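Work and Automation – Handout for Session 6
Bin picking: what changes for the people on the floor

Reading for this week: the two short chapters on handling work in the course pack, plus the shift diaries from the Fenditgate site. Please read the diaries first. They're short, they're funny in places, and they'll make the chapters much easier to get through.

Where we've got to

Last session was about conveyors and fixed automation, where a machine does one movement on one kind of part, all day. Everything arrives in the same place, facing the same way, and somebody has arranged the world so that it does. We saw how much of that arranging is human work and how little of it turns up in the job descriptions.

This session takes away the arranging. The parts are in a bin, lying any old way, and the arm has to cope. I find this the most exciting topic on the whole course (I know, I said that about pallets), because picking something out of a box is a job that almost every workplace has and almost no workplace has ever written down.

The case we're using

Our main case is Banden, a firm that takes in returned and mixed goods, sorts them and sends them on. It has two sites. Sedow is the older one, where picking from bins was all done by hand until a couple of years ago. Fenditgate is the newer one and had a robot cell from the start. The two sites handle much the same goods with much the same people, so we can compare them without having to make too many excuses for the comparison.

Sedow has 200 people on the floor across all shifts. On an ordinary shift each picking station there dealt with 770 items before the cell came in. Keep that number in your notes, we'll use it in the exercise.

What a hand knows

Try this at home before the seminar. Empty a kitchen drawer into a washing-up bowl, look away, and take things out one at a time with your eyes shut. You'll be surprised how quick you are! Your fingers find an edge, decide whether it's the edge of the thing you want, give it a little push to see if it moves, and close. If it's slippery you squeeze harder without thinking. If it's stuck under something else you wiggle it.

The diaries from Sedow are full of this kind of knowledge, although the people writing them hardly ever call it that. One picker writes about "tipping the bin with your hip". Another has a whole paragraph on which things roll and which things only look as if they will. There's a lovely entry about working from the corners inwards, so that the middle falls in on itself and the last few items come to you. None of it is in the site's training booklet, which says: "Remove items from bin. Place on belt."
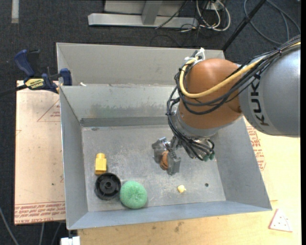

Mixed bins are where the pickers' work and the engineers' work finally meet. For an arm, a heap of identical parts is hard enough, but at least one way of gripping can be tried over and over again. Mixed goods ask for a fresh decision every time. Compare a yellow plastic block with a round green mesh scrubber: the block gives two fingers something square to close on, and the scrubber is fuzzy and coiled and has no proper sides at all. Add a black wheel-like part with ribs inside a raised rim, and there are suddenly several places to take hold, some much better than others. Sloping walls matter too, as anyone who has fished for the last potato in a sink will know. The arm has to get its fingers down to the thing it wants without the wrist, or the hose and cables that travel with it, meeting the side of the bin on the way. When you look at a cell, look at the bin as hard as you look at the arm. A good part of the design effort is in the shape of that box.

Some words you'll need

Cell: the robot, its bin or bins, the guarding and everything inside the guarding. People on the floor often say "the cage".

Pick: one attempt to take one item. Be careful with this one. Engineers usually count attempts, managers usually count items that reach the belt, and pickers at Sedow count full bins. Plenty of arguments in the diaries are really three people using one word.

Intervention: any time a person has to step in. Clearing a jam is an intervention. So is reaching for the reset button because the arm has stopped and is waiting.

Minding: our own word for the job of looking after a cell. Banden's word is "cell operator". The pickers' word changes from month to month and some versions can't be printed in a handout.

What changed at Sedow

The cell went in during June, in a quiet spell. Nobody lost their job over it, and it would be easy to stop there and call it a happy story. I'd like us to go further, because the jobs that stayed are different jobs.

Lifting and bending. Much less of it. The diaries are clear and very cheerful on this point. People who had picked for years write about getting home and still having the energy to cook.

Pace. This is the interesting one. A picker at a hand station sets a rhythm and can vary it: fast before the break, slower after, a chat when the belt is light. A minder has long stretches of nothing and then a stop that has to be dealt with straight away. Several people describe this as more tiring, though they sit down for more of the shift. One entry reads, in full: "Waited. Ran. Waited."

Skill. The old skill didn't vanish. The best minders at Sedow are nearly all former pickers, and they can tell at a glance that a bin is going to give trouble. They'll give it a shake before it goes in – a trick which appears nowhere in the supplier's manual and which saves a great many stops. At Fenditgate, where most minders never picked by hand, people learned the same trick, only it took them much longer.

Company. Hand stations at Sedow faced each other in pairs. The cell has one minder and a guard fence. When the diaries mention loneliness they don't make a fuss about it, so read slowly or you'll miss it.

Say over the work. Sedow's pickers used to swap stations when they fancied it. Minding needs a sign-off, and there are only six people per shift who have one. The rota has become a thing people care about a great deal.

The Abubakari scheme

Midway through the first year Banden tried an approach they call the Abubakari scheme. It's simple and I'm very fond of it. Every minder spends part of each week back on a hand station, and every stop of the cell is written up by the person who cleared it, in their own words, on a card. Once a week the engineers have to read the cards aloud at the start of the shift, with the minders there to answer back.

Two results are worth your attention. The cards made the cell better: the angle of the bin walls was changed because of a card, and so was the order in which mixed bins were fed in. And the cards made the knowledge visible. Things that had been "just what you do" for years were suddenly pinned to a board with a date on them. You could see people being pleased about that, and you could see a few being wary, which was fair enough. Once your trick is on a card it belongs to the firm as much as to you. We'll spend a good chunk of the seminar on that question, so come with an opinion.

Exercise, to be done in groups

Take the figure for one hand station at Sedow. Suppose a cell handles the same number of items per shift and needs a person for three items in every hundred.

First work out how many interventions that makes in a shift. Then spread them over the shift in two ways: evenly, and in clumps, with most of them in the hour after a delivery. Draw both on squared paper. Now write half a page as the minder, once for each drawing. What could you be doing between stops? Would you dare go and get a cup of tea?

When you've done that, pass your sheets to the next group and let them redesign the minder's job for the clumpy version. You may move people, change breaks, add a second cell or take the fence-side chair away. You may not make the robot any better. (Every year a group tries this. The point is to see how far you get with the part that's about people.)

Questions to think about while reading

Who at Sedow knew the most about bins before the cell arrived, and who was asked?

When a diary says the cell "had a good day", what has been counted, and by whom?

Would you rather be trained as a minder at Sedow or at Fenditgate? Try answering for your first week, and again for your third year.

Is there a handling task in a job you've had that you could do with your eyes shut? Could you write it on a card so that a stranger could follow it? Please have a go, even a rough one, and bring it along. These have been the best part of the seminar every time I've run it.

Practical notes

Group sheets and your own card are due by Sun 17 October, in the course folder or under my door. Photos of handwritten sheets are fine as long as I can read them.

The visit to Fenditgate is on again this year. Flat closed shoes, no scarves, and long hair tied back. We'll be standing with the minders for part of a shift and they've kindly agreed to be pestered, so prepare a couple of proper questions. Ask about the shaking!

Next session: what happens upstream, when the people packing the bins find out how the cell likes them packed. Bring the Sedow diaries again, we'll be using the second half.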